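From: Tatiana Brabec
To: okitero-teleop list
Subject: Re: [okitero-teleop] Pacing on the tabletop pick task

Tianyou Xiao wrote:
> We are at 400 demonstrations on the small objects task at Durngate
> and the policy still hesitates over the cable. It hovers, closes a
> little, opens again. Two of our operators do the same thing when
> they drive, so I suspect it learned that from us. Did you cut those
> episodes or keep them? Also, how long do you let one run before you
> call it off?

Tianyou,

We cut them. At Steinbach we had 598 episodes after the first round and went back through all of the cable ones by hand. Any episode where the operator opened and closed more than twice before a grasp went into a separate folder. I did not delete them, because I may want them later for a failure classifier.

On the time limit, we stop at 60 seconds. Before that we let people keep trying and got some very long recordings with a lot of wandering in them. A short reset is cheaper.

For the hesitation itself, the thing that helped most was having operators decide on the grasp point before they touch the controls. On a coiled cable we tell them to take one side of the loop, across the cord, and to come straight down. If they try to center the fingers over the whole coil they end up fiddling. Scissors we take at the blades, closed, near the pivot. Rings by the rim.

We also move the objects between episodes. Akdale left theirs in the same spots for a whole week and the arm learned the spots. Turn the scissors around, swap which thing is next to which, and leave the backpack in for part of the set so the background changes.

One question back to you. Are you driving with the leader arm or the handheld controller? Our leader arm has some slack in the wrist and I would like to know if others see it before I take it apart. The target for the next round is 900 episodes and I don't want to start with a loose joint.

Two views of our table are below. 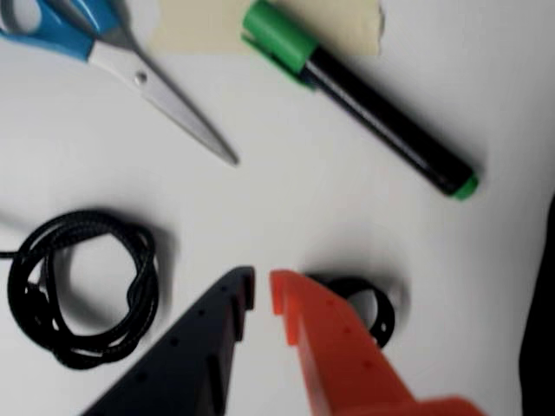
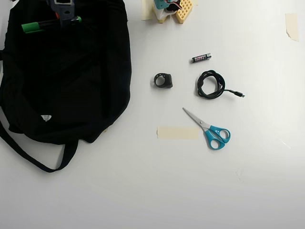

Steinbach table, small objects task. Gripper and marker in the first, backpack and battery in the second.

Tatiana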